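The Open Day at Gitura

Efe Onuoha had promised her uncle she would only stay an hour at the open day, but then Efe had never in her life been able to leave a room where people were making something, and by the time she found the front hall she had already forgotten where she parked. Uncle Yaw came along behind her with his good shoes on, shaking hands with everyone, as he did at weddings.

"Which one is the robot?" he asked, quite loudly. 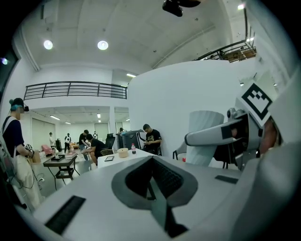
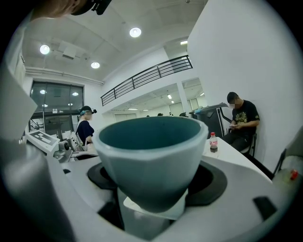 "They're teaching it, Uncle. The people do it first, with the grippers, and it learns from them."

"Like an apprentice."

"A bit like that, yes."

He thought this over. He had taken on 15 apprentices in his years at the Bodnár bakery, and he had opinions about every one of them (the boy from Leltness had been the best, and had gone off to sell boats!). So when Enikő Vida came over with her name badge on crooked and asked if he would like to try, he gave Efe his jacket and rolled up his sleeves, 82 years old and as pleased as a child.

It was only a cup he had to pick up. He closed the fingers on it slowly, the way he used to lift the sugar roses, and set it down again without a sound.

"Again?" said Enikő.

"My dear, of course again. How else would it learn?"

He did it 36 times. Efe found a chair and folded the jacket over her knees, and sent her mother a message to say they would be late for supper.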